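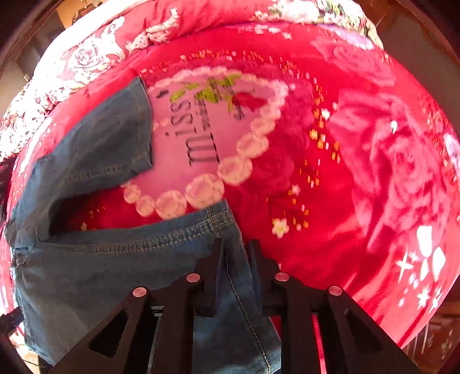

또 안 벌어진다.

손잡이를 놓았는데 집게가 그대로다. 청바지를 문 채로. 흔들어 본다. 왼쪽 손가락이 먼저 움찔하고 오른쪽은 한참 있다가, 딸깍. 놓는다. 바지가 이불 위로 툭 떨어진다.

그냥 계속했다. 그날은 밀린 게 많았다.

한 벌 개면 2,000원. 잘 개면이 아니라 끝까지 개면. 중간에 손을 대거나 녹화가 끊기면 그 건은 없는 걸로 친다. Wamero 작업 안내문에 굵은 글씨로 그렇게 써 있었다. 그 밑에 작은 글씨로, 기구가 이상하면 즉시 멈추고 신고할 것. 둘 다 읽었다. 둘 다 읽고 굵은 쪽을 따랐다.

장소는 엄마 집 안방. 내 원룸엔 바지 한 벌 펼 바닥이 없어서. 엄마 침대에는 빨간 꽃무늬 이불이 깔려 있고 엄마는 그걸 여름에도 안 걷는다. 장미가 내 얼굴만 하다. 담당자한테 이불 무늬가 이래도 되냐고 물어봤더니 무늬 많을수록 좋다고 했다. 집마다 다른 게 좋은 거라고. 그래서 거기서 했다.

바지, 수건, 바지, 엄마 앞치마, 또 바지.

처음엔 기구가 말을 잘 들었다. 검은 집게. 손에 쥐고 조이면 앞에서 똑같이 조여진다. Pivico 에서 만들었다는데 상자에는 설명서도 없고 전화번호 스티커만 붙어 있었다. 일주일쯤 지나니까 꿈에서도 집게로 집었다. 컵도 집게로, 현관문도 집게로. 엄마가 밥 먹다가 내 손을 보더니 왜 젓가락을 그렇게 쥐냐고.

안 벌어지기 시작한 건 3월 말.

처음엔 어쩌다 한 번. 두꺼운 솔기를 물었을 때만. 청바지 옆선, 실 두 줄 박힌 데, 거기를 꽉 물면 놓을 때 한 박자 늦는다. 먼지가 꼈나 싶어서 면봉으로 닦았다. 괜찮아졌다. 이틀. 그 다음엔 수건에서도 그랬다.

늦게 벌어지는 집게로 일하다 보면 요령이 생긴다. 손목을 살짝 튼다. 옷을 이불 쪽으로 꾹 누르면서 틀면 떨어진다. 누르고, 틀고, 빼고. 금방 몸에 붙었다. 나중에는 집게가 멀쩡히 벌어질 때도 눌렀다. 손이 그냥 그렇게 갔다. 그게 전부 녹화됐다.

신고는 했다. 안 한 게 아니다. 앱에 칸이 있어서 거기 썼다. "집게가 가끔 늦게 벌어져요." 자동으로 답이 왔다. 작업이 불가능한 수준입니까. 예, 아니오.

아니오를 눌렀다.

예를 누르면 기구를 보내고 새 걸 기다려야 한다. 5일 걸린다고 되어 있었다. 5일이면 월세에서 얼마가 빠지는지 그 자리에서 계산이 됐다. 엄마는 부엌에서 멸치를 볶고 있었고 나는 안방 문을 발로 닫고 다음 바지를 집었다.

전화가 온 건 여름 다 돼서다. 모르는 번호.

Hotow 안전팀이라고 했다. 나는 Hotow가 뭔지도 몰랐다. Wamero에서 녹화를 받아다가 로봇을 가르치는 회사라고. 목소리가 아주 차분한 여자였다. 혹시 지금 통화 괜찮으세요. 괜찮다고 했다. 마트 계산대 줄에 서 있었다. 두부하고 대파 들고.

선생님이 개신 영상 중에 청바지가 많으시죠.

네.

다 개신 다음에, 누르시더라고요. 아래로 한 번.

줄이 앞으로 갔는데 나는 안 갔다. 뒤에서 카트가 발뒤꿈치를 쳤다.

Saengthong이라는 세탁 공장이 있다고 했다. 호텔 침구랑 작업복을 받아서 빨고 말리고 개는 데. 거기 개는 줄에 Hotow 팔이 2대 들어가 있었고. 6월 1일 오후에 그중 하나가 작업복 바지를 개고 나서 손을 놓지 않았다. 누르고, 틀고. 그래도 안 놓고. 다시 누르고. 바지 밑에 사람 손이 있었다. 삐뚤어진 걸 바로 잡아 주려고 넣은 손. 원래는 넣으면 안 되는데 다들 넣는다고, 그 여자가 말했다. 다들 넣는다는 말을 할 때만 조금 빨라졌다.

많이 다쳤어요?

손등 뼈에 금이 가셨어요. 수술은 안 하셔도 된대요.

팔을 멈추는 버튼은 있었다고 한다. 빨간 거. 그런데 줄 저쪽 끝에 있었고 그 앞에 빨래 수레가 세워져 있었고. 눌리면 알아서 힘을 빼는 장치도 있었는데 그게 안 빠졌다. 두꺼운 천을 누르는 정도의 힘은 정상으로 보게 되어 있어서. 누가 그렇게 맞춰 놨느냐고 물었더니 그건 지금 보고 있다고.

그러니까 내 탓만은 아니라는 얘기를 하려는 건가 했다. 아니면 내 탓이라는 얘기를 돌려서 하는 건가. 둘 다 아니었다. 그 여자는 그냥 물어볼 목록이 있었다. 집게가 언제부터 늦었는지. 어느 쪽 손가락이 더 늦었는지. 신고한 적 있는지.

있다고 했다. 아니오를 눌렀다는 말은 안 했다.

어차피 기록에 있을 텐데.

계산하고 나와서 버스를 탔다가 두 정거장 먼저 내렸다. 두부 봉지가 손가락을 파고들었다. 바꿔 들지 않고 그냥 걸었다. 왜 그랬는지는 모르겠다.

엄마 집에 가니까 집게는 안방 문갑 위에 그대로 있었다. 충전선은 꽂힌 채로. 그 여자가 손대지 말고 보관만 해 달라고, 사람을 보내겠다고 했다. 손댔다. 녹화는 껐다. 침대 위에 엄마가 걷어다 놓은 내 청바지가 있길래 그걸 물렸다. 솔기 두꺼운 데. 조이고, 놓고.

안 벌어졌다.

이번엔 누르지 않고 기다려 봤다. 한 번도 안 기다려 봤다는 걸 그때 알았다. 늘 바로 눌렀으니까. 벽시계 초침 소리를 들으면서 가만히 들고 있었다. 11초. 딸깍. 저 혼자 벌어졌다.

바지가 떨어졌고 나는 한 번 더 해 봤다. 또 11초. 한 번 더. 이번엔 안 벌어졌다. 한참 있어도. 팔이 저려서 결국 손으로 뜯었다. 집게 안쪽에 데님 실밥이 파랗게 끼어 있었고 그 밑에, 플라스틱인지 고무인지 닳은 가루가 까맣게. 손톱으로 긁으니까 묻어 나왔다. 면봉으로 닦던 자리보다 훨신 안쪽이었다.

엄마가 문 열고 들여다봤다. 일하냐.

아니.

그럼 이불이나 좀 펴라. 맨날 거기서 뭘 그렇게 눌러 대서 꽃이 다 죽었어.

보니까 진짜 눌려 있었다. 하트 무늬 옆, 내가 바지를 놓던 자리만 털이 한쪽으로 누워서 색이 달라 보였다. 손바닥으로 반대로 쓸었다. 조금 일어났다가 도로 누웠다.

다음 날 사람이 왔다. 젊은 남자, 장갑 끼고, 집게를 봉투에 넣고 봉투를 상자에 넣고. 인수증에 서명하라고 해서 했다. 특이사항 칸이 비어 있었다. 남자가 없으면 그냥 두셔도 된다고 했다. 신발도 안 벗고 현관에 서 있어서 빨리 써야 될 것 같았다. 볼펜이 잘 안 나와서 종이 귀퉁이에 몇 번 동그라미를 그리고.

신고 화면에서 아니오 눌렀음. 불가능한 수준은 아니었는데 안전한 수준도 아니었음. 4월부터 매번 눌러서 뺐음. 영상 전부 그럼.

칸이 모자라서 끝에 글씨가 작아졌다. 남자는 읽지 않고 접었다.

저기, 그 분은요. 손 다친 분.

저는 수거만 해서요.

네.

문이 닫히고 엘레베이터 내려가는 소리가 났다. 앱을 열어 보니 내 영상이 다 '검토 중'으로 바뀌어 있었다. 바지도 수건도, 앞치마까지. 지급 예정 금액은 0원. 그 밑에 알림이 하나 와 있었다. 새 기구를 신청하시겠습니까. 예, 아니오.

전화기를 엎어 놓고 안방에 들어갔다. 이불 위에 바지가 어제 그대로 뭉쳐져 있었다. 손으로 갰다. 반 접고, 또 반. 다 개고 나서 오른손이 아래로 한 번 꾹, 갔다.

손을 떼고 잠깐 서 있다가, 다시 펴서 처음부터 갰다.

부엌에서 엄마가 대파 어디 뒀냐고 불렀다. 두부 봉지 안에 같이 있다고 대답했다.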